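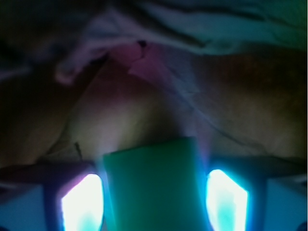
Open day at Iltus: an evening law degree, with reservations

2019-05-01

I have been a paralegal long enough to distrust anyone who tells me law school will "open doors." Most of the doors I know of stay shut until you pass the bar, and then they open onto a room full of other people who also passed the bar. Still, I signed up for the open day at Iltus School of Law. My firm has a tuition benefit that expires if I don't use it, and the evening program is the only one I could reach from work without quitting work.

The school takes up the upper part of an old insurance building downtown. Check-in was in the lobby, where we got a lanyard, a tote bag and a schedule. The schedule had a welcome talk, a sample class, a clinic tour, a library tour, a session on paying for it, and a reception. I went to all of it, including the library, which I skipped at the last school I visited and regretted.

The welcome talk

The welcome was given by a dean who used the word "journey" enough that the woman beside me started writing it down in the margin. I don't hold that against a school, they all do it. What I wanted was the bar passage rate for the evening students alone, separate from the day students, and the slides didn't have it. They had one number for everybody. When someone asked (not me, I was getting up the nerve) the answer was that the two groups "perform comparably." If they perform comparably then there must be two numbers to compare, and I'd like to see them. I was told to email admissions. I did that from my seat.

There was also a slide about employment. The large type said graduates were employed. The small type at the bottom said what counted, and it counted jobs where a law degree is "an advantage." I have a job right now where a law degree would be an advantage. By that measure I could graduate, go back to the same desk on Monday's paperwork with the same title, and be a success story.

To be fair to them, the dean did say plainly that evening students drop out more often than day students, and that most who leave do it in February of the first year, after the first set of grades comes back. I have never heard a school say that to a room full of prospects. It was the most useful minute of the morning and it wasn't on a slide.

The sample class

We were 58 people in a lecture hall, and that happens to be the size of the evening section they plan to seat this fall, so it was a decent trial of what the room would feel like. It felt full. The seats have those little fold-down desks that hold either a laptop or a casebook, and you would need both.

The class was contracts. We had been sent a short case to read ahead of time about a homeowner, a roofer, and a price that changed after the work started. The professor was good. She cold-called, but gently, and when a man in the second row said he hadn't read it she gave him the facts and made him argue the roofer's side anyway. He did all right. I thought the roofer should have lost and I came out less sure, and I suppose that is the point of the exercise.

My doubt is about how typical it was. I asked a current student at the break whether first-year evening classes were really like that. She said contracts was. Then she looked over at the table where the staff were standing and said the others were "more lecture-based." Two of her four courses last term were taught by adjuncts who came straight from their own offices, and one of them had canceled often enough that they made it up with recorded sessions. She didn't say it bitterly. She likes the school. But a sample class is picked by the people who want your deposit, and I'd suggest anyone going to one of these days ask to sit in on an ordinary class on an ordinary night. I asked. Admissions said it can be arranged "in most cases."

The Suveo demonstration

Between the class and the clinic there was an item on the schedule called "Law and Technology," which turned out to be a sales pitch for Suveo, the research and drafting software that the school has licensed for all students. A representative from the company ran it, from the company's own laptop.

I use a competing product every day so I was probably the worst audience for this. The demo search was a slip-and-fall question, and the software brought up a neat list of cases with little colored flags next to them. The drafting tool then produced a memo. It looked like a memo. From where I sat I could see it cite a case for a point about notice, and the representative moved on before anyone could read the case. I asked if we could open it. We opened it. It did deal with notice, but the notice was in a lease dispute. The representative said the tool was meant as "a starting point," and that students were taught to check everything.

Fine, and I hope they are. What bothered me more was that nobody from the faculty was in the room. If a school is going to put a drafting tool in the hands of people who haven't yet learned to draft, somebody who teaches legal writing ought to be standing there saying when you may use it and when you may not. I asked whether it was allowed on first-year writing assignments. The policy is being worked on.

Access also ends at graduation, which means it ends right when you are studying for the bar and looking for work. You can pay to extend it.

The clinic

This was the part I had come for. The Duangkaew Clinic handles landlord-tenant matters and some small benefits appeals, and students in their later years can appear in court under a supervising attorney. It has its own entrance on the side street so that clients don't have to go through the school lobby, and I thought that was considerate. The waiting area has a rack of forms in several languages. The interview rooms have doors that close properly, and I mention it because at my own firm we have spent years taking intake calls behind a partition.

The supervising attorney who showed us around was the least polished speaker of the day and the one I believed most. She said the clinic turns away more people than it takes. She said students overestimate how much of the work is court and underestimate how much is getting a client to find a receipt. She also answered the question that the brochure avoids, which is whether evening students can do the clinic at all.

They can, on paper. The clinic has 8 places a term. Hearings are in the daytime. Housing court does not sit at night for anyone's convenience, so an evening student with a day job has to take leave for each appearance, and there is a minimum number of office hours, most of them before five. In the current term, she said, 3 of the places went to evening students, and one of those works nights as a nurse. So the clinic is real, it looks well run, and the people this program is designed for will mostly not be in it. The brochure for the evening program has a photo of the clinic on its cover.

I asked about placements elsewhere. There is an arrangement with Amaleo, a legal services group with an office across the river, where evening students can do intake on Saturdays. It is supervised, and it carries fewer credits. If I enrolled I'd likely end up there, and I wish it had been given more than one line in the handout.

The library

Smaller than I expected, warmer than I'd like, and open until eleven on class nights. The outlets work. I tried three. The reference librarian told us that the evening students get a separate locker allotment and that the lockers go fast. There are carrels along the back wall that face away from the door, and they were all taken by people who did not look up at us, which I found oddly encouraging.

The casebooks on reserve were mostly an edition behind. The librarian said that for most courses this doesn't matter much and told us which ones it does. I wrote that down and will say no more, other than that she probably saved some of us a good deal of money.

Paying for it

The financial session was held last, when half the group had gone. Tuition is charged by the credit, so the evening program looks cheaper per year and costs the same in the end, plus whatever the price rises by in the extra year. I asked whether the rate is locked when you enroll. It isn't. I asked what it had risen by lately and was told it varies.

Scholarships are offered to evening students but they are conditional. You keep the money if you stay above a certain class rank, and since the first-year classes are graded on a curve, some of the people holding scholarships are going to lose them. I asked what share lost theirs last year. That number has to be published, and the person running the session did know where to find it. It was 30 percent. She gave it straight, and I appreciated that, but it should be said in the first talk of the day and not the last one.

The reception had decent cheese.

Where that leaves me

I haven't crossed it off. The contracts professor was better than anyone I had in college, the clinic attorney told us the truth, and I can walk there from my office in less time than it takes to find parking at the state school. Against that, every good answer I got came from asking, and a few of the questions went into an inbox.

Things I would ask if you are going to the next one: the evening-only bar results, how many first-year evening courses are taught by full-time faculty, what share of scholarships survive the first year, and which clinic hours fall after five. Bring a sweater for the lecture hall and take it off for the library. Parking is validated if you remember to get the ticket stamped at the lobby desk, and the desk closes before the reception ends.

Update: admissions replied to my email about the bar results. They attached the same slide. I have written back.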